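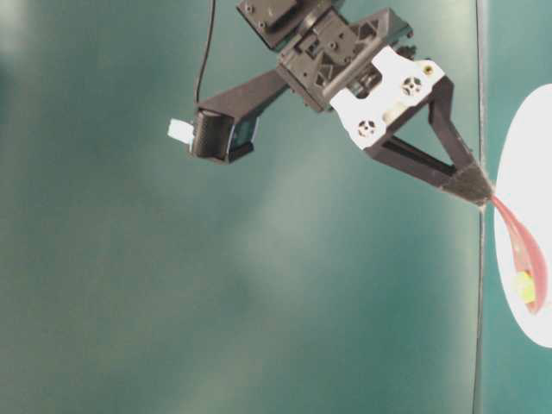 Table Manners – the two-arm project, gallery page

Welcome to the page of the Dreltorholm robotics club. We are a club of students and a few older people who like to repair things, and this year our project has the name Table Manners. The aim is easy to say and hard to do: two robot arms must work together at one small table, with real dishes, and not break them.

I write this page because Rochelle Doucet, who leads the club, asked for somebody with patience. English is my third language, so please forgive some strange sentences. The students have checked the technical words for me.

About the task

At the regional meet in October each team gets a table and a list of small jobs. Pick up a utensil, bring it to the plate, hold it steady, put it down in the marked place. A run lasts four minutes. The points are for a calm movement and for the right position, and speed counts only if two teams are equal. Our first idea was to be fast, and Alaric Okafor had to convince us to read the rules again.

About the arms

We call them Vernik and Magagula. The names come from a list that the youngest members made, and there was a vote with 129 slips of paper, so clearly some people voted more than one time. Many of the parts come from our own printer. If a part breaks in the evening we can have a new one the next afternoon, in whatever colour of filament is left on the shelf.

The whole budget was $2,185, and the motors took the biggest part of it. Hollis Doucet keeps the list of what we bought and will send it to any school that asks.

About the fingers

The shape of the fingers was the longest discussion of the year. A wide finger is strong, but it hides the thing that you want to pick up. A narrow finger can go under the edge of a spoon, but then the spoon likes to turn around in the grip. We made six versions and drew each one first on paper, in real size, to see if it could reach the rim of a plate without touching the table.

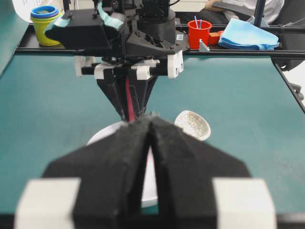
The second difficulty is that two arms need the same place at the same moment. Nusrat Warraich wrote the part of the program which decides who may go first. In the early version both arms were too polite, and each one waited for the other until the time was over. Now one arm has the right of way above the plate and the other must ask. It is a little bit like a narrow bridge in the countryside.

How we practise

Every member must drive the arms by hand before he or she may change the program. Emmett Mahmoud made this rule and I think it is a good one. When you guide the gripper yourself, you learn how small the space really is, and you begin to respect people who set tables for their living. We write down each try in the grey notebook, also the bad ones.

For visitors

You may come and watch us at the Orkerard hall, after four o'clock, when there is school. Please leave your bag by the door and do not lean on the tables. Parents who want to help with transport to the meet can write their name on the sheet near the coats. We still need a second car with a big trunk – the table must travel flat.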